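*November 21, 2019*

# The Long Bake

At Wereck, the bakery on the lower end of Karkero's main street, the rye goes into the oven in the evening and comes out the next day. The loaves are square, nearly black, and sold by the half. A whole one is more bread than most households can finish.

The bread is a plain one. It has coarse rye, water, salt, a sour starter and a little molasses. There is no yeast from a packet and no wheat flour to lift it. The dough is closer to wet cement than to anything you would knead, and the bakers move it with a scoop and press it down with a wet hand. Then the lids go on the pans and the oven is turned low.

Most of the work happens before that. The grain comes from Grerkimik, a small mill up the valley that cracks it on stone and bags it the same week. It is sold in two grades, and Wereck buys both. The coarser one is soaked overnight in hot water. The finer one goes to feed the starter. If the soak is too short, the finished bread has hard bits in it that catch in the teeth. If it runs too long in a warm kitchen, the grain starts to sour on its own and the loaf tastes flat and sharp at once.

Last March the bakery changed ovens, and for several weeks the rye came out wrong. The old deck oven lost heat slowly after it was switched off, and the recipe had been built around that. The new one holds its temperature exactly. Loaves baked on the old schedule had a dry rind and a damp line along the bottom. The fix was to start hotter and step the heat down by hand, and the recipe card by the oven now has so many corrections on it that a second card is taped underneath.

Customers have opinions about slicing. The older ones want it thin enough to bend. The café at Huanca, across the river, takes its order uncut and serves it in thick slabs under smoked trout, with butter right out to the edges. Both ways are fine, but the bread should be a day old first. Fresh from the pan it gums up the knife.

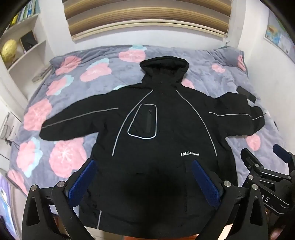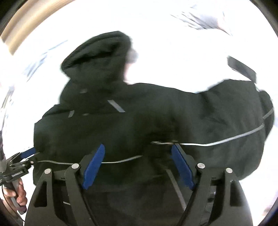

## Making it at home

A home oven can do this bread well. You need a loaf pan with straight sides, some foil, and a night when you don't want the oven for anything else. The quantities below make one small loaf.

The evening before you mix, pour boiling water over two cups of cracked rye until it is just covered. Put a plate on top and leave it on the counter. In a second bowl, stir a spoonful of active rye starter into one cup of rye flour and enough lukewarm water to make a thick paste. Cover that too.

The next day, drain off any water the grain hasn't taken up. Combine both bowls with 3 more cups of rye flour, two teaspoons of salt, a tablespoon of molasses and enough water to make a heavy, sticky mass. Stir for several minutes. It will look too wet, and it should.

Grease the pan well, including the corners. Pack in the dough, smooth the top with wet fingers, and let it rise until you see small holes opening on the surface. In a cool kitchen this can take most of an afternoon.

Cover tightly with foil. Bake at 350 degrees for 30 minutes, then lower the oven to 225 and leave it for 9 hours. Turn the bread out, wrap it in a clean towel, and wait until the next day to cut it.

## Keeping and using it

The loaf keeps for over a week in a paper bag inside a bread box. Plastic makes the crust go soft and brings on mold. For the freezer, slice it first and put wax paper between the slices.

Stale ends are worth saving. Wereck dries them, grinds them, and folds the crumbs into whipped cream with tart cherry jam for a dessert it sells on weekends. The crumbs also thicken a beef stew, and a handful in the next batch of dough gives a darker loaf with a slightly bitter edge.

The bakery made 137 of the square loaves in its last full week. The shop opens at seven, and the halves are on the shelf behind the register, wrapped in brown paper with the baking day written on the end.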